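Old Dell server on the bench — bracket, battery, CPU, looking for a sanity check
Hardware Teardown and Repair > Servers and Workstations
11 replies, 884 views

lowshelf_marten
Posted 9:14 PM

I picked up a Dell server from an office clearance in Flulusberg in December and it has been under a shelf until this week. Lid is off. It has clearly lived somewhere dirty. I want to get it down to the bare board, clean it, put new paste on the CPU and see if it will hold a date and time in the BIOS, which it did not do when I first plugged it in.

First question is the big sheet-metal bracket that sits over the board near the coin cell. There is a fine layer of dust on it and I would like it out of the way before I start brushing anything.

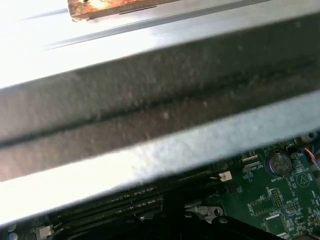 I have not forced it. On other machines I've had, a piece like this slides toward the front once you find the catch, but I can't feel a catch. I also don't want to lever it up with a screwdriver with the board right underneath.

Second question is whether I should pull the CPU at all. It ran when I tested it, slowly but it ran. Paste is probably as old as the machine.

PSU is a 600 watt unit, fans all spin.

tin_and_flux
Posted 9:31 PM

Look for a screw from the underside of the case before you do anything else. I had a bracket that wouldn't budge for an evening and there was one countersunk screw underneath holding the whole thing.

On the coin cell: replace it. If it loses the time when unplugged, that is the first thing to try. Standard CR2032 on nearly everything I've opened, but read what is stamped on yours before you buy.

Drelteo
Posted 9:40 PM

Leave the CPU where it is. If it boots and the temperatures are okay, you gain very little and you risk the socket. I have seen more boards ruined by people "refreshing the paste" than by old paste.

tin_and_flux
Posted 9:48 PM

Disagree. Old paste turns to chalk. You won't notice at idle, then you put a load on it and it throttles. He said it was running slow.

Drelteo
Posted 9:55 PM

He said slow. It's an old server. They take several minutes just to get through memory check. That isn't throttling. Ask for temperatures first.

lowshelf_marten
Posted 10:20 PM

tin_and_flux, you were right, one screw from below. Bracket is out. Thank you.

I didn't note temperatures when I had it running, sorry. I went ahead and took the heatsink off. It let go with a small twist. What was left of the paste was dry and came off in crumbs, so I think I'm glad I did. Wiped the CPU with isopropyl and a coffee filter, two passes.
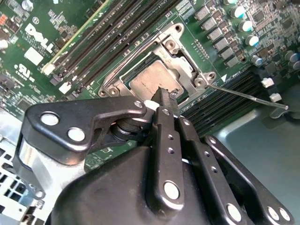
Where I've stopped is the lever. It feels a lot stiffer than the ones on desktop boards. Do I push down and out, same as usual? And is there any reason to take the chip out of the socket if the top is clean now?

pad_solder_58
Posted 10:37 PM

Down and out, same as usual. Keep a finger on it the whole way up so it doesn't spring. They are stiff on server boards.

No reason to take the chip out unless you think there is dirt or paste under it. If you do take it out, lift it straight up by the edges and put it down on something antistatic, pads not touching anything. Don't brush or wipe inside the socket. If there is a hair or some fluff in there, use air from a bulb blower, not a can held upside down.

Duyên Hoàng
Posted 10:52 PM

I worked on these in a repair shop for a few years. Two things I would add.

Check the memory latches while you are in there. On old boards the white ones get brittle. Open them slowly with your thumb and stop if one feels like it is bending instead of turning. You can run a board with a broken latch but the module can creep out over time.

Also strip the memory down to a single module for the first boot after the CPU work. Then if it doesn't post you have less to rule out. Look up the slot order in the manual or on the sticker inside the lid. It matters which slot you use.

Drelteo
Posted 11:03 PM

Agree on the single module. Still wouldn't have touched the CPU, but it's done now.

What paste are you using?

lowshelf_marten
Posted 11:10 PM

A tube of Tusament I had in the drawer. It's a couple of years old but it still comes out smooth.

I opened the socket after all. Wanted to look underneath while the heatsink was off.
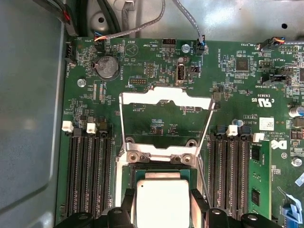 Load plate up, one stick of memory left in on the right-hand side.

No bent contacts that I can find with a magnifier and a flashlight. A bit of gray fluff in one corner, which came out with the blower. I'll go by the sticker for the slot order before I power it up.

pad_solder_58
Posted 11:18 PM

Good. When you put the chip back, line up the corner mark and let it drop in under its own weight. If it rocks, it is not in. Don't close the plate on it to make it sit.

Lục
Posted 11:26 PM

For the paste, a pea in the middle is plenty. Some people spread it with a card. I've done both and never measured a difference worth writing down.

tin_and_flux
Posted 11:34 PM

I'd spread it on a big heat spreader, a pea doesn't always reach the corners. But we have had that argument in other threads.

Did you get the battery yet? Take the old one out before you put the bracket back, or you will be turning that bottom screw twice.

lowshelf_marten
Posted 11:41 PM

Not yet, hardware store in the morning. The bracket stays off until then. I'll put the CPU and heatsink back tonight — dust cover on the case, no power — and post temperatures tomorrow for Drelteo.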